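Tipps aus der Werkstatt: Tassen einpacken, wenn die Maschine mitmacht

Ich arbeite bei Tramwood am Packtisch, und seit August lernen wir dort mit Handgreifern zu packen. Später soll eine Anlage von Dillia einen Teil der Schicht übernehmen. Viele Kolleginnen haben mich gefragt, wie man die Umstellung gut schafft, darum schreibe ich ein paar Ratschläge auf. Manche passen auch für zu Hause, wenn man umzieht und Geschirr verpackt.

Das Papier zuerst knüllen, dann wieder halb öffnen. Glattes Seidenpapier rutscht von der Tasse, und die Finger vom Greifer finden keine Kante. Geknülltes Papier hat Falten, die man fassen kann. Das gilt auch für die normale Hand.

Die Tasse kommt vor dem Papier auf den Tisch. Ich habe es am Anfang umgekehrt gemacht, wie ich es von meiner Mutter kenne: Bogen auslegen, Tasse darauf, einrollen. Mit zwei Greifern geht das schlecht. Besser steht die Tasse fest, und man legt das Papier von der Seite darüber. Ein Greifer hält, der andere zieht.

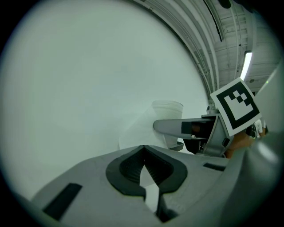
Langsam schließen. Wer zwanzig Jahre mit den Fingern gearbeitet hat, drückt beim Greifer zuerst zu stark, denn man spürt den Rand der Tasse nicht direkt. Imre Szabó hat mir gezeigt, dass man auf die Gummifläche schauen soll und weniger auf die Tasse. Wenn der Gummi sich biegt, reicht es schon.

Pausen machen, bevor der Daumen schmerzt. Wir wechseln nach 54 Minuten den Platz. Die Zahl kommt von Vy Trương, sie plant die Schichten, und ich habe mich daran gewöhnt. Zu Hause genügt es, die Schultern einmal zu lockern und etwas zu trinken.

Was sich für uns geändert hat: Früher hat man am Abend gefragt, wie viele Kartons fertig sind. 300 war ein guter Tag. Jetzt fragt man, ob die Bewegung sauber war. Für Lụa Ngô ist das angenehm, sie packt sehr genau und war immer ein wenig langsamer. Hưng Khương vermisst das Tempo. Ich selbst bin noch nicht sicher. Uns wurde gesagt, dass alle fünf Packplätze bleiben und dass wir später mehr kontrollieren und weniger heben. Das möchte ich schriftlich sehen, und ich rate jedem, in seinem Betrieb auch danach zu fragen.

Noch zum Reinigen: Die Gummiflächen wische ich mit einem feuchten Tuch ab, ohne Spülmittel. Spülmittel macht sie glatt, und dann fällt das Papier wieder herunter.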